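Tresater sorting kit: review meeting
Minutes

Date: 2026-04-13
Place: Flundness site, bench room
Chair: Maribeth Magbanua
Minutes: Chepkoech Mabula
Supplier: Festilero (by phone, items 2 and 3 only)

1. Minutes of the last meeting
Accepted with one correction. The loan of the kit runs to the end of July, as stated in the loan agreement.

2. Scope of the review
The Tresater kit is offered by Festilero as a tabletop sorting package: arm, gripper, control software and a starter set of task files. Castillo wants a recommendation on whether to buy it for the training benches. The quoted price is 3,000 per bench, without support. Festilero confirmed that the quote covers the gripper fingers but not spare fingertips. Software updates are included for the first year only.

M. Magbanua asked whether the task files can be edited on site. Festilero said yes, with the standard license. C. Mabula has opened and saved two of them without trouble. The format is plain text and the field names are readable, but the manual does not list the allowed values.

3. Color sorting task
The task uses a steel tray with a dark liner, one blue-rimmed plate and one red-rimmed plate. Wooden cubes are to be placed on the plate whose rim matches their color. The meeting looked at a state of the bench with the tray empty of cubes. Both cubes on the blue-rimmed plate are blue. The red-rimmed plate holds three red cubes and one blue cube, so one placement does not match the rule.

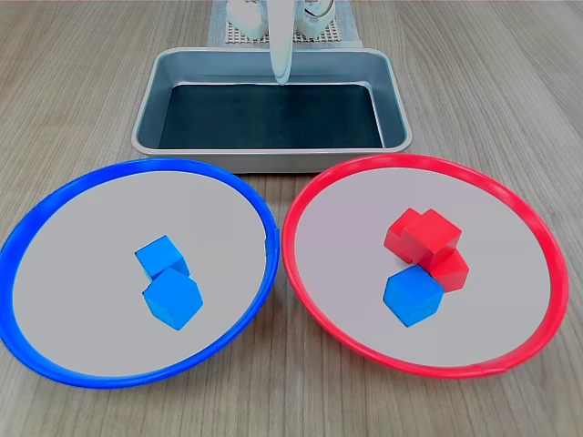
4. Scoring
The kit's own report marks a run as finished when no cubes remain in the tray. It does not check color against plate. Agreed that this is not enough for our use. A run will be scored on two separate lines: tray cleared, and every cube on the matching plate. The state under item 3 meets the first and fails the second.

C. Mabula proposed a third line for cubes resting on other cubes. The task file says nothing on stacking. Left open until Festilero replies in writing.

5. Test plan
The plan is 16 runs with the supplied task file, then the same number with the plates swapped left to right. Lighting and table position stay fixed for both sets. Any run stopped by hand is logged as stopped and is not repeated. The final position of every cube is to be written down before the plates are cleared.

M. Magbanua asked for the software version to be entered on each log sheet. Agreed.

6. Documentation
The setup guide is usable. The section on calibration refers to a menu that has a different name in the installed version. The parts list has no order numbers for the plates or the tray liner.

7. Actions
C. Mabula: prepare the log sheet with the two scoring lines; run the first set.
M. Magbanua: ask Festilero for the price of spare fingertips, the list of allowed values and a written answer on stacking.
M. Magbanua: tell Castillo that no recommendation will be made before both sets are scored.

8. Any other business
None.

Next meeting: to be set when the first set of runs is complete.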